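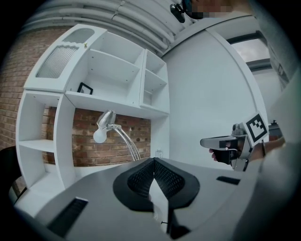 Plurthorpe study room: white desks and shelving

Gallery updated May 20, 2021

The desks on this floor are white units with the shelving built over the work surface. They stand against the red brick wall, which was left bare. The cabinet doors have ribbed frosted glass and a small brass knob. Internal reference for the set is Larkska 1533.

Desk with lamp. Chrome dome shade on two slender rods, joined by a small crossbar clamp. The cable runs forward over the edge of the desk.

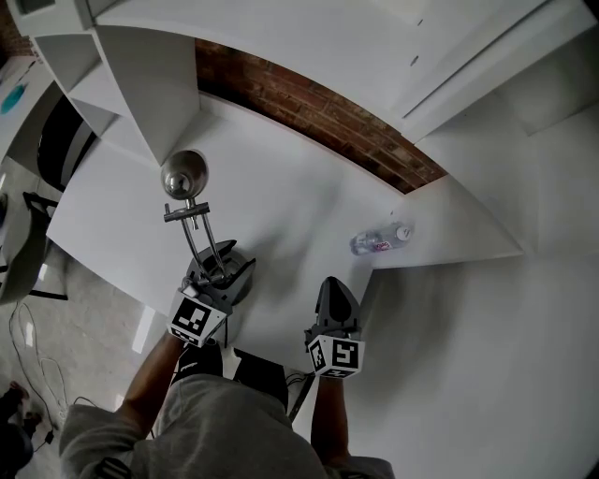 The clamp is the part to watch when the lamp is moved. Hold the rods near the lower joint and keep the other hand free. Chairs on this floor are black office pattern, supplied by Paretti in August. Each overhead shelf is rated for up to 35 kg, spread evenly.

Shelf and brick. The lower opening has no back panel, so the wall shows through it. Ganten water bottle, white cap, upright near the inner right wall of the unit.

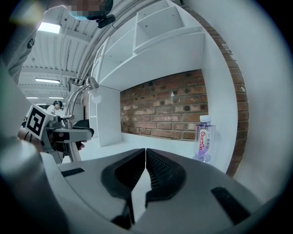 Mark Anthony Sison writes that he has the same shelving at home and would keep drinks off it altogether, as the white surface on his marked within 2 weeks. He asks whether the Ulloa wax is safe on the edges. It is, applied thinly and left for 12 hours.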